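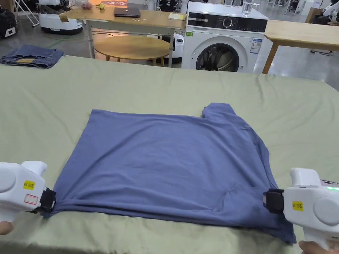

A blue-gray T-shirt, partly folded, on a green cloth.

Consolacion Sebastian bought her first motorcycle at the age of 34, and she paid for it with the money she had saved for a kitchen. "My mother did not speak to me for one week," she says. "Then she asked if the seat is big enough for two."

The motorcycle was a Grilla, a small single-cylinder machine which was already old at that time. She still owns it. It stands at the back of her workshop in Hondton, behind 4 others which belong to customers, and every June she takes it on the Nyamweya run, a ride of 2,000 kilometers with many gravel roads.

I ask her why she does not use something newer. She thinks for some time before she answers.

"On a new one I would arrive earlier, yes. But the Grilla I can repair with the tools under the seat. I know each sound of it."

She learned the work from Virgilio Agbayani, who had the workshop before her. He was a patient teacher, but he did not explain much. "He gave me a carburetor in a box, all in pieces, and went to lunch," she remembers. "When he came back it was together. It was together wrong, so he gave me the box again."

Today she rides mostly with Asabe Nnaji, whom she met at a fuel stop when both of them were waiting for the rain to finish. Nnaji rides a Sonel twin, much heavier, and the two women have never agreed about tires. "Asabe wants soft ones, for the grip," Sebastian says. "I want to come home on the same tires I left with."

Last year the clutch cable of the Grilla broke on the second morning, far from any village. She changed gears without the clutch until the evening — "very ugly, but it goes" — and made a new cable at the camp.

This year she will carry two spare cables. Her mother, she adds, still prefers the back seat of the Sonel.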